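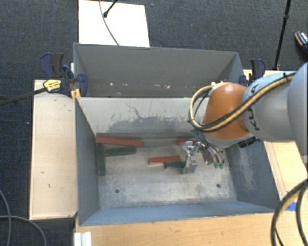 Clirkari is looking for a part-time block sorter and set packer to join us at our toy library and repair room, and we'd love to hear from you if you're the sort of person who can't walk past a muddled shelf without straightening it. We look after building blocks for kindergartens, playgroups and family day cares, and when a set comes back to us it very rarely comes back in the order it left. Most of the job is working through the blocks in big grey metal bins, reds and dark greens together, long ones and short ones lying whichever way they like, and getting them back to the families they belong to. The bins are scuffed and well worn and we're very fond of them.

A bit about the work, so you can picture your day. You'd start by checking what has come in against the lending card, then sort by colour and by length, wipe down anything sticky (there is always something sticky), and put aside any block with a chip or a rough corner for the repair bench. After that it's packing. Our standard set is called the Kadance and has 40 blocks in it. If you get to the end and there are only 39, you go back and look for the other one, and we promise you do get quicker at this. The larger Turkance set has 202 pieces and takes most of a morning, so we usually put two people on it and make a pot of tea first.

We currently lend to 69 centres and the list keeps growing, which is lovely but does mean the shelves fill up in the lead-up to the holidays. October is our busiest month by a long way, and we'd ask you not to plan any big trips then if you can help it.

You don't need experience. We're hoping for someone patient, with a reasonable eye for colour, who is happy being on their feet for part of the day and doesn't mind a job where the same thing comes round again - some of us find it very restful. You'll need a current Working with Children Check for the delivery runs, and a driver's licence would be handy but isn't essential.

Hours are 9.30 am to 2.30 pm, three days a week, and we can be flexible around school pick-up. Our room is at the back of the Cárdenas building, with parking off the laneway and a bus stop out the front.

To apply, drop a short letter in at the front counter or send it through the contact form, telling us a little about yourself and which days suit you. A résumé is welcome but a page in your own words is just as good. If you'd like to come and see the room first, please do, any time before 2 pm.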